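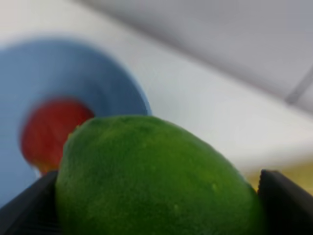 A lime between the two fingers of a robot gripper.

Can a Robot Put Away the Groceries?

Putting away groceries is a chore most people can do while talking. For a robot, it is a long list of small problems.

First, the robot has to find the item. A camera near the gripper takes pictures, and a computer program works out which part of each picture is fruit and which part is table.

Next, the gripper has to close by the right amount. A lime is firm and has a bumpy skin, so it is one of the easier things to hold. A ripe peach bruises. A bag of rice changes shape when it is squeezed.

Then the arm has to move without hitting anything and open its fingers in the right place.

Esi Aidoo tests robot arms at a workshop called Prelleo. In January her group gave one arm 68 pieces of fruit to move, one at a time. It moved 47 of them on the first try. The others rolled away, slipped out or were never picked up. The whole job took 175 minutes.

So can machines do chores yet? Some can. A dishwasher washes dishes, but a person has to load it. Many factory robots lift the same part from the same spot all day. This works well because the part is always where the robot expects it to be.

A kitchen is harder — things get moved, drawers get stuck and the light changes. Robots can now do parts of many kitchen jobs, slowly, and usually with a person close by.

Word to know
Gripper: the part of a robot that holds things. Many grippers have two fingers. Your hand has 4 fingers and a thumb.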